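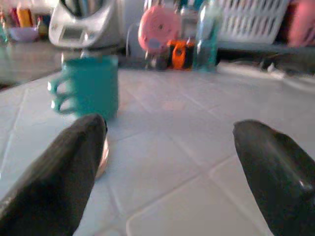 Wrist camera view, teal mug, fingers open.

Esstead Shared Workshop, Arm Build Group
Minutes of the meeting held 10 Feb 2018

Filed under: Workshop Projects > Robotics > Minutes
Print this page | E-mail this page
3 comments

Present: Szymon Wieczorek (chair), Teemu Rantala, Vilho Räsänen, Kofi Wumbei (minutes)
Apologies: Santeri Hyvönen

1. Minutes of the previous meeting
Accepted with one correction. Under item 4, "left shoulder" should read "left elbow."

2. Gripper fingers
Teemu reported on the finger redesign. The taper stays as drawn. The tips remain rounded; the square tips tried earlier caught on grout lines whenever the approach was low. Vilho asked whether the mug should be taken by the handle or by the body. The handle on the teal mug has three stacked loops and a finger can enter any of them, which makes the result hard to repeat. Agreed that mug trials use the body only, handle to the left, until the wrist calibration is signed off.

Teemu has a second set of fingers in a softer filament from Grewal. Not yet fitted. He wants to log 225 closes on the current set first so that wear can be compared.

3. Wrist camera
Szymon has moved the wrist camera settings into the main config file. Exposure is still automatic. With a bright background the exposure drops and the dark fingers lose edge detail against anything shaded. Kofi proposed a fixed exposure set once per session on the bare tile. Vilho preferred a fixed value for all sessions. No decision. Both to be tried and the logs compared.

Background items stay soft at working distance. Accepted, as the grasp code uses only the near field.

4. Two-arm table setup
The kitchen layout was reviewed against the task list. Both arms work from the front edge of the marble-patterned table. The task list now reads: move the steel bowl, pick up the fork, pick up the spoon, lift a carrot from the back of the cutting board. The food processor is an obstacle in the planner and is not to be touched by either arm.

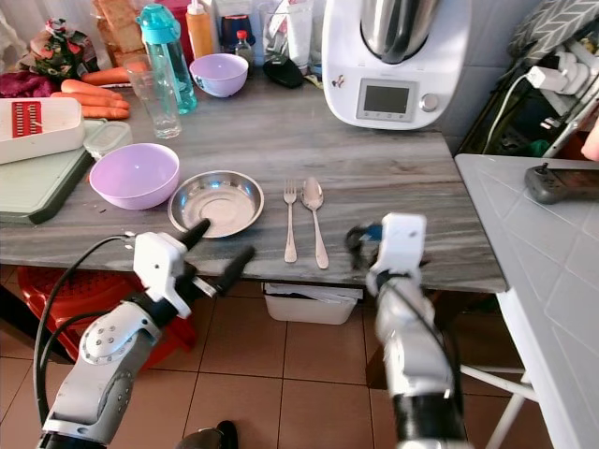
Vilho noted that the fork and spoon are close together when laid side by side and the right gripper tends to bring up both. Options discussed were a wider spacing or a narrower opening before descent. Szymon asked that the spacing be left alone and the opening changed in software. Teemu agreed to add a pre-grasp width parameter per object.

The steel bowl gives false depth readings on the inner surface. The lavender bowls do not. Kofi will mask the interior and fit the rim only.

5. Cabling
The cable loop at the left arm needs a clip at the table edge. It has slack enough for full reach but can swing into the lower joint. Santeri sent a note by e-mail recommending a spring clip and a second tie above the elbow. Agreed. The right arm to be checked for the same fault.

6. Controller
The handheld controller dropped its link 3 times during the last session. Vilho suspects the Serura receiver board and will swap it for the spare. Until this is done, whoever holds the controller stays within reach of the main switch. Joystick dead zone to be widened in the same update.

7. Money
Balance in the project account is 1655 after payment of the Gakero invoice for bearings and connectors. Teemu requested a spare wrist servo. Approved. A second depth camera was discussed and put off until August.

8. Actions
Teemu: finish wear log on current fingers; add pre-grasp width parameter; order servo.
Szymon: fixed exposure test, per-session method.
Vilho: fixed exposure test, single value; receiver board swap; dead zone.
Kofi: rim fit for steel bowl; circulate minutes.
Santeri: supply clips and ties, both arms.

9. Any other business
Config changes are to be committed with the name of the arm in the message. Two recent commits said only "offset fix" and had to be traced by hand.

Next meeting to be set by e-mail once the receiver board has been tested.

Print this page | E-mail this page | Share (3)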